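Four months with the Trelell bench pair: what we paid, what we'd budget for next time

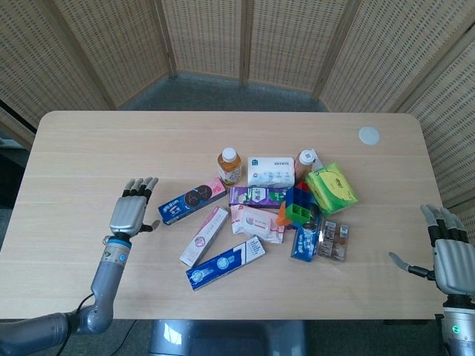
Feb 12, 2023

I promised the newsletter a proper write-up once the second invoice was in, so this is it. We bought the Trelell two-arm bench set in October for our small packing and sorting project at Taswood, and I've been pestering everyone in the building to come and look at it ever since. Short version: I love it, and I got the budget wrong.

Our work is mixed household goods. Bottles, tissue packets, toothpaste boxes, biscuits, the sort of thing that goes into a welfare parcel or a small online order. Nothing heavy, nothing matching. We'd looked at suction grippers first (cheaper, quicker, everybody's favourite) and Eirini Nikolaidis talked me out of them after we spent a miserable afternoon trying a loan unit on wet-wipe packs. Soft packs crumple and the cup loses its seal. Hands with proper fingers cost more and need a lot more fiddling, but they gave us a chance at the soft things and the awkward things on the same table.

The hands

These are the reason to buy the set. Four fingers and a thumb on each, and the thumb swings out far enough to get round a carton without knocking its neighbour. I expected to hate programming them, and the first two weeks were slow, but the grasp editor is really pleasant once you stop trying to control every joint yourself. Start from one of the stock grips, nudge it, save it under a sensible name. We have a whole folder of them now, including one called "Melina's pinch" which is better than any of mine!

Boxes are easy. Bottles with screw caps are nearly as easy if you go for the body and leave the cap alone. Flat packets lying directly on the table are still hard, and I'd want anyone buying these to know that before they sign. A fingertip needs an edge to get under. Melina Tsakiris has had some luck sliding the packet towards the other hand first, but it's slow, and I wouldn't promise a client a cycle time on it.

The status lights on the forearms are a small thing that I've grown very fond of. You can check them from across the room with a mug in your hand.

The money

Our quote for the extras (mounts, cabling, the second controller licence, delivery) came to £3,229, and I had put the whole lot down as "sundries" with a much smaller number beside it. Please don't do that. The arms themselves were a separate capital line and went through without a murmur; it was the extras that had me writing apologetic emails to Gianni Mancuso in finance.

Things I'd put in the budget from day one:

Spare fingertips. A set is £291 from Galanis, who handle parts over here, and delivery took 18 days when we ordered. Have one set on the shelf before you need it.

A plain table with enough room for both arms to work without reaching over each other. We went for pale wood with rounded corners and I'm glad we did, as I walk into it constantly.

Screens. Ours are the woven folding kind and cost very little next to everything else on the order. They mark off the bench nicely and make the room a much nicer place to sit. They are NOT a safety guard, so do your risk assessment separately and budget for whatever it tells you.

Stock to practise on. We bought ordinary shopping, plus a few building-block toys for odd shapes. Cartons go soft at the corners after enough squeezing, so this is a running cost. Ours now has its own line on the sheet.

Staff time. I'd allowed one person for set-up. It took 2, and Chrysoula Kouris did most of the evenings.

Grumbles

The cables are stiff and a bit short if your controller sits on the floor. The printed manual is thin, though the online one is good and gets updated. Support was friendly but only answered in the mornings, so plan your breakages accordingly.

Would I buy it again?

Yes, and happily. If all your goods are rigid boxes of one size, look at something simpler and save the money. For a jumble like ours I haven't used anything I've enjoyed more. Anastasia Tzanetos is costing a second bench for the Prandbridge site now, with the spare fingertips included this time, and I'll post her spreadsheet when she's happy with it.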